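Friday, late

Day 12 of the sleep thing. I said I would write down what I thought of it each night and I have skipped four nights, which probably tells you how it's going.

For anyone who came in halfway: my brother-in-law Brijesh Thakur bought himself a Wadum in March and has talked about little else. It's a strap that goes under the mattress pad and gives you a score in the morning. He went from a 61 to an 84, he says, and now he gets up at five and feels like a teenager. I remember him as a teenager and he slept until noon. Anyway, he lent me the old one when he upgraded, and I said I'd try it with an open mind. I have tried to.

Last night's score was 33. My best so far is 71, and that was the night the smoke detector in the hall started chirping at two and I stood on a chair in my socks trying to get the battery out. I was up for most of an hour. The strap called it "restful, with good continuity." The night I got the 33 I went down at ten thirty and don't remember a thing until the garbage truck. I felt fine all morning, until I looked at the number, and then I felt tired. I noticed that and wrote it on the back of an envelope, and it may be the only useful finding so far.

Brijesh's answer is that I don't have enough data. It needs 32 nights to "learn" me. I asked what it was giving me scores for if it hasn't learned me yet, and he said those were provisional. The app doesn't say provisional anywhere. It says 33 in red with a little frowning moon.

Then there are the pills. The app has a page called Wunus Evening where you can buy them, 18 dollars a month if you sign up for the year. Magnesium, and a list of plants. I read the label on the sample packet twice and the amount of each plant is not given, only the total for the "blend." I used to type up purchase orders for a living and if somebody had handed me a line item that said "blend" I'd have handed it back. I took them for three nights all the same. Scores of 58, 47 and 62. Without them, the three nights before, 55, 60 and 49. I'm no statistician but I could not sell you a pill on that.

My mother slept badly for fifty years and her method was to get up and iron. She said lying there mad was worse than being up. She did not have a score. She did have very flat pillowcases.

What bothers me is how reasonable it all sounds. Go to bed at the same time. Keep the room cool. No coffee after lunch. I have no quarrel with any of it, it was in every magazine at the dentist's when I was 20, and it was free. The strap tells me the same thing and then wants me to agree to new terms. On Tuesday I got a message that my "sleep age" was ready to view and I could see it by upgrading. I did not upgrade. I did wonder about it for longer than I'd like to admit - in bed, naturally, at one in the morning. 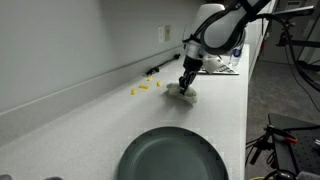
I cut out the coffee, to be fair to everybody. That was nine days ago. The first two I had a headache that sat behind my left eye, and after that nothing much. I do fall asleep a bit faster, I think. Or it's the library book, a history of canals that I renewed today and am still on chapter two of. If I were designing this properly I would have changed one thing at a time. I changed the coffee, the curtains and the book in the same week, so whatever happens now, I won't know who to thank.

Brijesh called after supper to ask for my average. I told him I hadn't worked it out. He said the app works it out for you. I said I knew. Then we talked about his gutters for a while and that was a much better conversation.

Plan is to run it to the full 32 nights and then give it back. I've turned off the morning message so I'll have to go looking for the number, and I want to see if I bother. Window open two inches tonight. Canals on the nightstand. 10:50 and I should have been in bed twenty minutes ago.

Print this entry | E-mail this entry

3 comments

marguerite_k wrote:
My husband had one of those. It scored him a 78 for a night he spent at his sister's in another state. I was the only one in the bed and I had the dog with me.

Old Pant Road wrote:
You're being a little hard on it. I ignore the daily score and look at the month. Mine picked up that I sleep worse after a late dinner. I suppose I knew that already, but seeing it got me to change.

TJ wrote:
What are the curtains? We have a street light right outside and I've been putting it off.

Recent entries
The Priltus pillow, returned
Eight glasses of water, says who
Smoke detector, round two
What the dentist's magazines had to say
Brijesh buys a strap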